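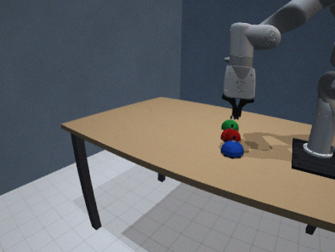 What I Brought Home from the Robot Open Day

Gandero held an open day in October at its workshop in Solheim, and I went mostly to look at the benches. I like seeing how other people lay out their work. The main demonstration was a robot arm practicing over a table, run as a simulation on a big screen. There were real benches in the next room, and you could ask the staff anything you wanted.

I filled several pages of a notebook. The tips below are the ones I have since tried in my own kitchen and garage. Where something didn't suit me I say so.

Clear the table before you start

The simulated table had very little on it: the arm at one side and three domes in a row, green, red and blue, each with a short black stem standing up at the top. Ingegerd Tveit, who ran the demonstration, said her team builds up a task from a bare table and adds one thing at a time. If something goes wrong, they know what they added last.

I now do this for any job with small parts. Everything comes off the bench, the bench gets wiped, and only then do the parts come out. It takes a few minutes. For cooking I do a smaller version: one clear stretch of counter next to the stove, as wide as my largest cutting board, and nothing gets parked on it.

Give everything you lift a good handle

The gripper was pointing straight down over the row with its two fingers nearly together, and a narrow stem is a sensible thing to offer fingers like that. It made me think of my saucepan lids, two of which had lost their knobs. I had been lifting them with a fork for years.

To replace a lid knob:

Take the old screw to the hardware store and match the thread there. Don't guess at home.
Check that the new knob is rated for the oven if the lid ever goes in one.
Put a washer on the inside of the lid, under the screw head. Use a stainless one.
Tighten by hand, then a quarter turn with a screwdriver. On a glass lid stop sooner than you think you should.
Check it again after you have used the lid a few times. Mine needed another small turn.

Wooden drawer knobs look nice on lids but the two I tried went gray and then split. I went back to plastic ones made for cookware.

The same goes for storage tins and the covers on paint trays. A cork glued to the top of a flat lid works well enough in the garage. Keep it away from heat.

Leave room for your hand

Khoa Tôn was setting up one of the real benches and had spaced his bins with gaps between them. He told me that beginners always place things too close together. The item fits but the hand doesn't, and then you knock over the neighbor.

I measured my own hand with the fingers spread the way they are when I pick up a jar. Then I moved the spice jars apart until I could take one without touching the next. I lost a few spots on the shelf and had to find somewhere else for the nutmeg. In the garage I did it with the tubs of screws and it was a bigger improvement there, especially with gloves on.

Come at it from above

If you have deep drawers, use them for things you now keep in low cupboards. Reaching down from above is easier on the wrist than reaching in past three other things, and you can see what you have. Write the label on the lid, not the side. For flour and sugar I use masking tape on the top of the tub with the date I filled it.

Drawers need a liner or the tubs slide. Cut it slightly short at the back so that it doesn't ride up and jam.

Small things behind big things

In the row of domes the blue one looked largest, and from where I was sitting each dome hid part of the one behind it. I asked whether that was a problem. Ingegerd said it depends on where you are looking from, which I suppose is true of a pantry too. Standing at mine, the tall cans hid everything.

What I did was screw a strip of two-by-four to the back of the shelf and stand the small cans on that. A second strip would be too high for my shelves. If you rent, set the strip in loose and put a bit of drawer liner under it.

Put heavy tools on a plate

The arm in the demonstration stood on a white flange with small bolts around the rim, and that was mounted on a flat black base plate. Kjell Dahlgren showed me a real bench where he had done the same kind of thing with a small vise. You bolt the tool to a plate and then clamp the plate to the bench, so the bench itself gets no holes.

I made one for my bench grinder out of a 24 inch length of scrap shelf board. Notes from doing it:

Drill the holes with the grinder standing in place and mark through its feet.
Recess the bolt heads on the underside or the board will rock. I forgot and had to take it apart.
Use two clamps, one on each side.
Unplug the grinder before you move it. I put the plug on top of the plate so I see it.

It works for a pasta machine as well, if your counter is too thick for the clamp that comes with it. Use a thinner board for that, and oil it with something safe for food.

Watch your shadow

One thing I noticed on the screen was how much shadow the arm threw across the tabletop. It lay to the right of the domes, brown and patchy. I went home and looked at my own bench with the ceiling light on, and found I was sawing in my own shadow. The light was directly behind my head.

Hang the lamp on the side opposite your working hand. I am right-handed, so mine is now at the left. A cheap clamp lamp will do. In the kitchen, stick-on strips under the cabinets helped more than a brighter bulb in the ceiling did. Put them toward the front edge of the cabinet so they light the board and not the wall.

Practice with your hands empty

Ayanda Du Plessis teaches the evening course at Gandero, called Tetis, and she recommended a dry run for anything you can't undo. Walk through the glue-up with no glue. Carry the empty pan from the oven to the place where the hot one will go. I did this before moving a full stockpot and found that the cupboard door was in the way.

For glue-ups I lay the clamps out in the order I'll want them, already opened to the right width. Put a damp rag within reach. Waxed paper goes under the joints.

Things I didn't keep

Eskil Lie had a system of numbered bins, 27 of them, with a list taped to the wall. It suits his workshop. I tried it with nine and kept walking over to read the list, so I went back to writing "hinges" on the bin.

I also bought a magnetic strip for knives and moved it into the garage after a week. It holds drill bits very well there, sorted by size with the smallest at the left.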